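Support > Two-arm cells > Teleoperation and hand guiding > Open tickets

Ticket 1696
Product: Jorlow two-arm cell, leader handles, recording software
Site: Zornia packing trial
Status: open (was closed, reopened by customer)
Summary: taught basket handover does not match what the operator did

Original report

We are teaching the cell to pass a basket from the left arm to the right arm by remote control. The operator moves the leader handles, the arms follow, and the software saves the session. When we play a session back, the right gripper closes too early, before the basket has reached it. This happens with every operator we have tried. The quick start guide says a handover can be taught "in minutes". We have been at it since January.

Reply from Jorlow support

Thank you for your report. Early closing is usually caused by operator hesitation. Please record 24 fresh demonstrations at a steady pace, delete the old ones and retrain.

Customer

Done. No change. I would also point out that playback of one raw session has nothing to do with training. We play back exactly what was saved, with no learned model involved, and the gripper still closes early. I don't see how a steadier hand fixes that.

Reply from Jorlow support

Please confirm that both leader handles were calibrated before recording, and that the software is on the current version. If both are correct we will close the ticket.

Customer

Both correct. The ticket was then closed without anyone asking for the log, so I have reopened it.

What we have checked ourselves, in order:

Calibration. Ran it on both sides, restarted, ran it again. Same fault.

Network. Moved the right leader handle to its own cable. Same fault.

Power. Swapped the supplies left to right. The fault stayed on the right.

Time stamps. Here we did find something. In the saved file, the right gripper channel runs 700 milliseconds ahead of the right arm joints. The left side lines up properly. I would like somebody to explain how an operator's hesitation does that on one side only.

Hand guiding. As a comparison we switched off the leader handles and taught the right arm by pushing it through the move, with the gripper on the foot switch. Played back 12 times, it closed at the right point every time. So the gripper can do the job when the leader handle isn't involved.

Reply from Jorlow support

Thank you for the detail. The engineering team suggests that the basket may be unsuitable. Dark, woven objects can be difficult for camera-based policies. Could you repeat the test with a plain box and attach a view from the cell camera?

Customer

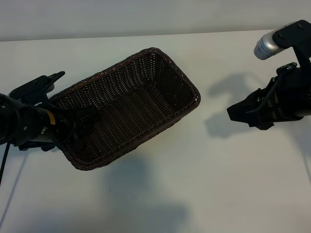 The basket question seems to me a way of changing the subject, but we did the box test anyway and the gripper closed early on that as well. For the record, the basket is dark brown and the table under it is plain white, so I'd struggle to think of an easier background. The left gripper has it by the braided rim and the right one is open, with a good stretch of bare table still between them. In a faulty playback the close command has already gone out by this point. And once again, playback doesn't use the camera at all.

We did look at the woven rim as a gripping problem, because the strands give a little under the fingers. That may matter later on. It can't shift a time stamp.

Our integrator, Hájek, has offered to put a Jesel timing box between the right leader handle and the controller. I'm not keen. It would hide the offset, we would be paying for it, and I have no reason to believe the offset stays the same from one session to the next. The two files I compared agreed with each other, and two files prove very little.

What I am asking for:

1. The raw log from your own test cell for the same handover, so we can compare the right gripper channel with ours.
2. A plain answer on whether the gripper channel is stamped when the trigger is pulled or when the controller receives it, and whether left and right are handled the same way.
3. No more requests for fresh demonstrations until the first two are dealt with.

Reply from Jorlow support

The ticket has been passed to second line. A beta build with "improved session synchronisation" is available for download. Please install and report back.

Customer

The release notes don't say what was improved. I'll install it on the spare controller only, and the sessions we teach on it will be kept apart from the others. Please leave this ticket open until I have compared the files.

Contact support | Terms of service | © Jorlow | Back to top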